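Writing to my aunt by hand

My aunt in Trovach does not use a computer. She has a telephone with big buttons and she answers it when she feels like it. So in March, when she had her hip operation and went to stay in the small rehabilitation house at the edge of the town, I promised her a letter every week. I said it quickly, the way you say things on the phone when somebody is in pain. Then I sat down at the kitchen table and discovered that I could not write.

I mean this in the physical sense. I had a good pen and proper paper with 40 sheets in the block, and after six lines my hand was hurting between the thumb and the first finger. The letters began quite nicely at the left side and by the right side they were lying down. My "n" and my "u" were the same letter. When I was a child in Estonia we had to write whole pages with connected letters, and the teacher went along the rows and looked, and I was one of the better ones. My mother kept one of my notebooks and I have it here. The boy of nine writes much more beautifully than the man of today.

I sent the first letter anyway. My aunt rang me and said, "Ott, I read the first page and the rest I will read when you are less tired." She is like that.

So I have been busy with handwriting for most of this year, and I want to put down a few things I learned, because two or three people asked me about it after my last post.

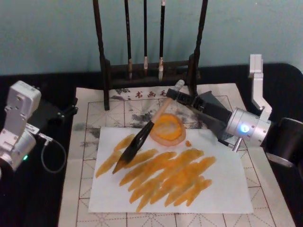

The first thing was that I was holding the pen much too hard. Everyone who types all day does this, I think, because we only take a pen to sign something or to write on a parcel, and then we press. I tried softer pens, a fountain pen from a market, a pencil. The pencil helped the most. With a 2B pencil there is no reason to press, the line is dark by itself. I did my practice in pencil and the letters themselves in ink, and slowly the ink hand became more like the pencil hand.

The second thing was speed. I wrote as fast as I think, or I tried to, and this is not possible. When I type, the sentence is on the screen almost before I have decided about it, and if it is a bad sentence I take it away. On paper you have to wait. For the first weeks this made me very impatient, and I made spelling mistakes in my own language that I would be ashamed to show here. I left out the second vowel everywhere, and in Estonian a missing vowel can be a different word. My aunt noticed all of them. She did not comment, but in her answer she used some of the same words, written very clearly.

Her own handwriting I should describe. It leans strongly to the right and it is thin and regular like a fence. She learned it in the village school from a woman who had learned it before the war, and she has never changed it, also not for shopping lists. When I was small I believed that all old people wrote like this and that it would come to me with age.

I now have 20 letters from her in a biscuit tin. I didn't expect to get so many. In the beginning she answered with a postcard, then with a half page, and when she was home again and bored, with four pages, both sides. She wrote about the physiotherapist, about the neighbour's roof, about my grandfather's horse which I had never heard of before. On the telephone she has never told me anything about the horse. She says goodbye after five minutes because she thinks it costs money.

What the other people said

I asked around among friends who write something by hand, whatever it is. Lucimara Honorato, my colleague from the accounts office, writes her recipes on cards, and she told me that she only remembers the ones she wrote herself. The ones she printed she has to look at every time. She showed me a card for a cassava cake on which the ink had run in one corner and a line was added in green: "less sugar, for dad". She could not tell me when she added it.

Kha Phan, who lives under me, said that handwriting is a waste of time and I should record my voice for my aunt and send it on a stick. I thought about it seriously. But then she would need a machine to put the stick in, and somebody to explain the machine, and I know how this would finish. Also I am not good at talking alone in a room.

Thiện Lại had a more useful idea. He said I should stop practising whole pages and practise only one letter form until it is boring, and then ten minutes more. He learned this from an uncle. It sounded to me like a punishment from school, but I did it with the small "r", which was my worst letter, while the soup was cooking. After some evenings the "r" was good. The strange part was that the letters beside it were also better, although I had not touched them.
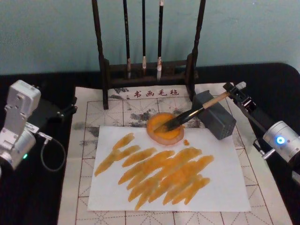
Idton Pen and Brush Club - Members' Writing

This blog is linked from the club's page, so I should say something for the members also. I joined in the spring, because Tươi Đặng told me on the stairs that the club takes beginners and that there is tea. I expected people who make wedding invitations. There are some who do this, and they are very skilled, but the others are a mixture. One man only wants to be able to read his grandmother's diaries, which are in the old German hand, and he decided that the quickest way to read it is to learn to write it. He is right, I believe. I tried the same with a page of my great-grandfather's church book and I could suddenly see where one letter stopped and the next one started.

Some of the members do Chinese brush writing. It isn't my field and I'll not pretend that I understand it, but I learned one thing from it. The practice squares have helping lines in them, straight and diagonal, so that you can see where in the square you are. My school notebook had only lines from left to right. I drew some diagonal lines on my own paper, all leaning the same way, and wrote on top of them, and my writing stopped falling over in one evening. I later read that such slanted guide sheets have existed for Latin writing for a very long time and that everybody knows them. I didn't.

If you come to the club only once, bring your own ordinary pen. People arrive with expensive sets and then are afraid of them.

About paper, a little

I have become difficult about paper, and my wife has asked me to write about it here and not at dinner.

The cheap office paper drinks the ink and the line becomes hairy. The very smooth paper is nice for the first minute, but the pen slides away from you and for a beginner this is not good. I use now a paper from a small shop in Lâm, which I bought when we were there on holiday, and I carried home too much of it in the suitcase between the shirts. It's slightly yellow and has a bit of tooth. When it is finished I do not know what I will do. I have written to the shop. By hand, naturally, and so far there is no answer. 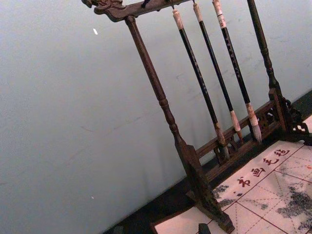 Envelopes are another matter. Here it costs now so much to send a letter abroad that I count as an adult decision every extra sheet. Up to a certain weight it is one price and then it jumps. My aunt writes on very thin paper and fills it to the edges, and I thought this was meanness, but it is only that she remembers how post works. She also writes the address larger than anybody I know. One of my letters in April came back to me after six weeks with a stamp on it that I could not read, and I suspect my number seven. I was taught to put a small line through it and I had stopped doing it, so as to be more English. The line is back.

And please write the name of the country in the language of the country where you post it. I had it wrong for years, and it arrived anyway, so I can't claim that it matters very much.

What I do now

My weekly letter takes one evening. I sit down after the dishes, at the end of the kitchen table where the lamp is, with the phone in the other room. I make a list first on the back of an old envelope: the garden, the boy's exam, what Skostelska wrote from the mountains, the price of butter (she wants to know this). Then I write. I don't make a draft any more. For some months I made a draft on the computer and copied it, and it was terrible, the letters sounded like a report to the bank. Now if I begin a sentence badly I have to find some way to finish it, and my aunt says that these are the ones where she can hear me.

My hand doesn't hurt now. I can write two pages before I want to stop and stretch the fingers, and the right side of the page looks almost like the left.
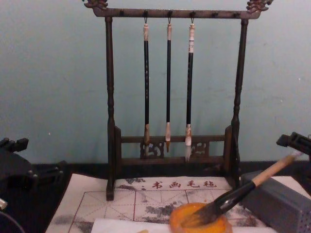 Questions I was asked

Which pen do you use? A fountain pen with a medium nib, which I bought second-hand and which has no name on it. For practice, a 2B pencil.

Should children still learn connected writing? I don't have a strong opinion. My son learned it and doesn't use it, he prints everything in small square letters, and his notes are easier to read than mine. But he can read what my aunt writes to him on his birthday, and his cousins can't, they give the card to their mother.

Do you also write in English by hand? Seldom. My English is more nervous on paper. I wrote a card to our neighbour when she was ill and I checked every word in the dictionary before, which took me longer than the whole letter to Trovach.

Will you show us some of the letters? No. But I asked my aunt if I may put the story of the horse here, and she is thinking about it.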